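Murnari aprueba su presupuesto de seguridad y deja para luego lo de las farolas

Nov 12, 2020

El pleno de Murnari aprobó anoche las cuentas de seguridad pública para el próximo ejercicio, con nueve votos a favor y siete en contra, después de una sesión en la que se habló mucho de bancos, bastante de perros y, ya cerca de la medianoche, también de policías.

El documento contempla dos agentes más para la policía municipal, que se destinarán al barrio de Grultetti, y la reapertura por las tardes de la oficina de atención al vecino, cerrada desde septiembre por lo que el cartel de la puerta llama «reajuste temporal del servicio». El cartel seguía ayer en su sitio. La oficina también, aunque con la persiana bajada.

Wayne Landry, concejal de Hacienda y ponente del proyecto, defendió las cuentas durante una intervención que el reglamento limita y que el presidente de la mesa prefirió no cronometrar. «Es un presupuesto prudente, pensado para la gente que camina por la calle de noche», dijo. Desde la bancada de enfrente se le recordó que la gente que camina de noche por la calle Chettiar lo hace a oscuras, porque las farolas llevan apagadas desde las obras del colector.

Landry respondió que el alumbrado corresponde a otra partida. La otra partida, según pudo comprobar este periódico en el anexo, remite a su vez a la de seguridad.
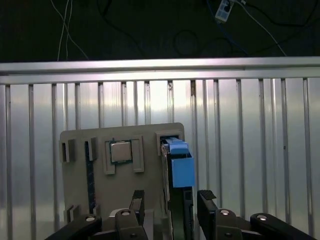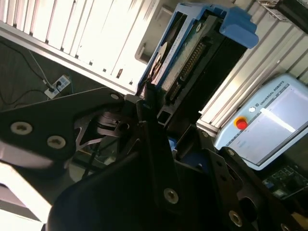
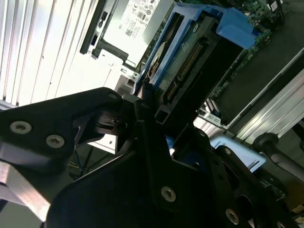
El capítulo más discutido fue el contrato de mantenimiento de la centralita de avisos, que se prorroga con la empresa Hundarent. La oposición pidió que saliera a concurso y presentó una enmienda en ese sentido. La enmienda decayó por haberse registrado en el modelo de impreso antiguo, que el propio ayuntamiento sigue repartiendo en ventanilla. El secretario municipal leyó en voz alta el artículo correspondiente, y luego, a petición de un concejal que había salido al pasillo, volvió a leerlo.

Tampoco prosperó la propuesta de trasladar el puesto de policía de la plaza al antiguo mercado, un edificio que todos los grupos consideran magnífico y que ninguno quiere pagar. El equipo de gobierno se comprometió a encargar un estudio. Ya había uno, de la legislatura pasada, que recomendaba encargar otro más detallado.

Hubo acuerdo, en cambio, en lo de las patrullas a pie. Los agentes de Grultetti harán la ronda sin coche en horario de mañana y deberán presentarse a los comerciantes, que hasta ahora, según contó una vecina en el turno de ruegos, solo los conocían de perfil y con la ventanilla subida. La misma vecina preguntó si las rondas llegarían hasta el parque. Le contestaron que sí, hasta la entrada. Preguntó entonces qué pasaba con el resto del parque y se le agradeció la pregunta.

El turno de ruegos se alargó con la cuestión de los perros sueltos, que no figuraba en el orden del día - ni había figurado en los anteriores, pese a debatirse en todos ellos. Se habló de multas, de carteles y de instalar una valla. Un asistente propuso multar también a los dueños de perros atados que ladran durante los plenos, y hubo quien miró hacia la puerta.

Las cuentas quedarán expuestas al público en el tablón de la casa consistorial antes de su aprobación definitiva. Quien desee presentar alegaciones podrá hacerlo en la oficina de atención al vecino, en cuanto vuelva a abrir, o por escrito en el registro general, con el impreso nuevo. De las farolas de la calle Chettiar se ocupará el próximo pleno, si hay tiempo. El alcalde pidió a los concejales que, de momento, no aparcaran allí.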